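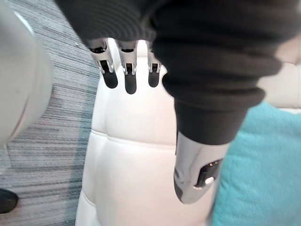
In Defense of the Sweater on the Chair

Print | E-mail

05/03/2026

My closet in Tondolton has 44 hangers. My sweater lives on the chair. I have tried the alternative, including 6 weeks of folding by the Panganiban method, and I came out of April with neat drawers and nothing I could find in the dark.

A knit is supposed to be at hand. Bare arms get cold at inconvenient times,
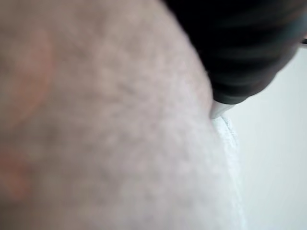
usually when the closet is two rooms away and somebody is asleep in one of them. The chair asks for no door, no hanger and no method. Gusby will sell you a valet stand for the same job. It's a chair you can't sit on.

Related
Skosteck and the War on Hooks
Who Irons Pillowcases?
Six Drawers, No Socks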